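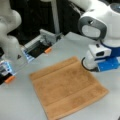 把持点の候補をどの段階で棄却するかが、布製品の双腕操作では最後まで問題になる、とオミド・シラジは言う。開発元のPretumは、双腕ロボット向け動作計画ソフトウェア「Hoso」の新版を6月に提供開始する。対象はタオルなどの平面状布製品の把持、展開および折り畳みである。

新版では、認識部と計画部の間に把持候補の評価層を追加した。認識部はカメラ画像から布の輪郭と角を推定し、各候補に信頼度を付与する。評価層は両腕の到達可能範囲、手先の開き幅、腕同士の干渉を同一の周期で判定し、条件を満たさない候補を軌道生成の前に除外する。従来版では軌道生成後に干渉を検査していたため、再計画が頻発していた。

社内試験では、1動作あたりの計画時間の中央値が従来版の60ミリ秒から38ミリ秒に短縮された。試験には寸法と織りの異なる布19種を使用し、机面に広げた状態から対角の2点を把持する課題を共通条件とした。丸まった状態、重なった状態からの展開は今回の測定に含まない。

左右の腕に異なる形式のグリッパを装着する構成にも対応した。手先の形状、可動範囲、センサの種別は腕ごとに設定ファイルへ記述する。指先センサの出力は接触判定に用いるが、センサを持たない手先では開閉量から接触を推定する方式に切り替わる。従来版の設定ファイルは付属の変換ツールで移行できる。ただし、独自に追加した座標系は手動での再定義を要する。

先行評価は物流機器メーカーのAnsariが担当した。同社のスーダーベ・ヤズダニは「棄却理由がログに残るため、調整箇所の特定が容易になった」と述べている。

ログの閲覧には解析ツール「Datau」を使用する。保守契約中の利用者は追加費用なしで更新できる。

カテゴリ:ソフトウェア/動作計画・認識/製品発表

コメント

ジャムシド・ラシュティ
中央値だけでなく最悪値も載せてほしい。制御周期に間に合うかどうかはそちらで決まる。

シャハブ・ジャファルザデ
変換ツールは旧版の干渉回避マージンも引き継ぎますか。腕ごとに別の値を入れています。

アルダラン・シャリフィ
薄手の布だと角の推定が机の模様に引っ張られることがあった。新版で再度試す予定。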